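Jarker Hand-Held Gripper Kit, Club Edition
Skurdale Robotics Supply - Teaching and Competition Range

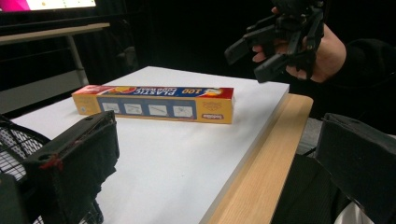
The Club Edition is sold as a matched pair, left and right, for teams entering two-handed handling events. Both units use the same body, trigger and finger mount. Spare parts fit either side.

Supplied in the case
2 grippers with handles
4 fingers with fabric covers, fitted
16 M3 screws and a hex key
Printed setup sheet and practice log

Specifications
Mass, each unit: 394 g without cable
Maximum opening: 100 mm
Cable length: 2 m
Recommended age: 14 and up, supervised

Fitting and care
Finger covers are sewn and should be treated as wearing parts. Check the stitching before each session and replace a cover once the seam opens. Do not glue covers to the finger. Wipe the bodies with a dry cloth - solvents will cloud the plastic.

Practice objects
Objects are not included. The Kernow student league task list calls for ordinary grocery packaging: boxed wraps, cartons, tins and pouches. Cardboard boxes crush at the corners after some 20 grasps and should be swapped out before scored runs. A matte white work surface is recommended, at least 900 mm wide.

Club use
The setup sheet was written by Florence Grewal and Harvey Bergeron of the Vachon after-school robotics club. Their one-page scoring form can be photocopied for class use.

Ordering
Schools and clubs may order on account. Orders received by the end of February ship in time for the autumn term. Colour: black only. For spare fingers and covers, contact Lies Smits in parts.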